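Filed under: Short Fiction, Work & Machines
4 min read

I took the Muvstead job in October because it paid by the clip and I could do it at my aunt's place in slippers. Five hundred clips of bedroom tidying, that was the contract. You hold the gripper, you squeeze, you put a thing somewhere else, you let go. Somewhere a model watches all of it and learns how people deal with laundry.

"Open it wide before every approach," Khrystyna Lysenko told me on the phone. She checked my uploads and she had a voice like a very patient dentist. "Wide, then slow. You rush."

I did rush! I'd done 61 by then and she had thrown out most of the last batch. So I stood at the side of the bed, opened the pads all the way, and breathed like she'd taught me.

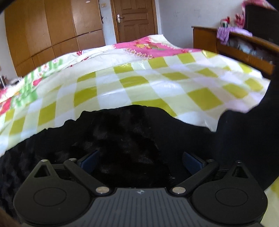 Clip 62

"Better," she said, once it had gone through. "But you hesitated before you went in."

"I was deciding where to grab."

"Good. Leave that in. They want the deciding."

Nobody had ever wanted my deciding before. My last boss, Eduard Vlček, used to finish my sentences for me just to get me out of his office, and now here was a company paying extra for the part where I hovered. I thought about that while I made tea, and I thought about it some more while my aunt yelled from the kitchen to ask if the robot was finished with her bedroom yet.

"It's not a robot, it's me," I yelled back.

"Then pick up faster!"

I went back in and tried a new angle, straight over the black heap.

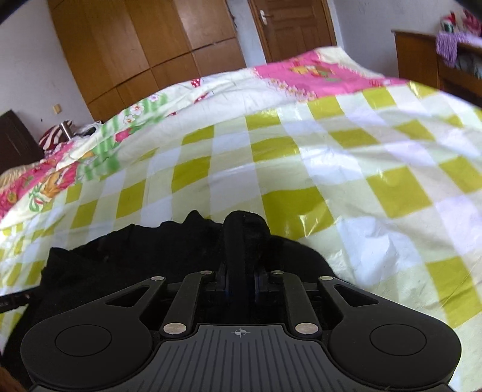 My trouble was that I'd started picking things up the same way off the clock. At the grocery store on Saturday I came down on an avocado from directly above, fingers wide, and held it there a second before I squeezed. The guy stocking onions watched me do it. That night I lay awake sorting the whole bedroom into easy and hard: the striped pillow was easy, anything black and crumpled was hard, and the shiny checks would slide out from under you if you so much as leaned. I had opinions about checks now.

I told Khrystyna and she laughed for the first time since I'd known her.

"I did it with my son's mitten," she said. "Opened my hand, waited, closed it. He asked me who I was waiting for."

"What did you say?"

"I said I was deciding."

She passed 3 of my clips that evening and sent 2 back. I put my slippers on and went to do them over.

18 comments · 44 shares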